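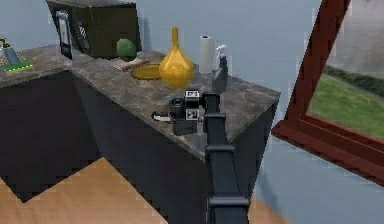 Keeping a kitchen counter clear

Wipe the counter from the back wall toward you, so the crumbs end up at the front edge where you can catch them in your hand. Use warm water and a drop of dish soap. Skip vinegar on marble and other natural stone – it etches the surface.

Give the inside corner its own pass. Grease collects there and a flat cloth skims over it. An old toothbrush works.

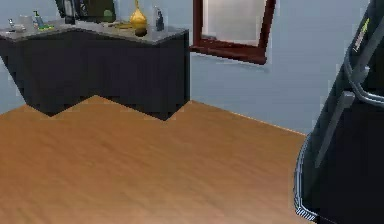

Rinse the base of the soap bottle every 2 days. Soap runs down the side and leaves a ring that gets harder to lift the longer it sits. If you already have one, lay a wet cloth over it for 23 minutes, then wipe.

Dark cabinet fronts show every fingerprint. Go over them with a damp microfiber cloth, then a dry one, working with the grain if there is one.

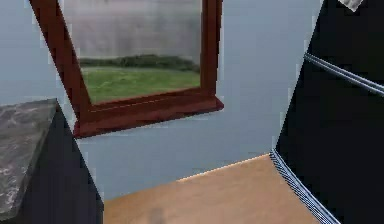
Dust picture frames before you do the floor. For a frame that won't hang level, put a small felt pad on each bottom corner at the back. Ilaria Cirillo wrote in to say poster putty also works, though it can mark fresh paint.

Next page: drains and strainers.

Updated 29 May 2025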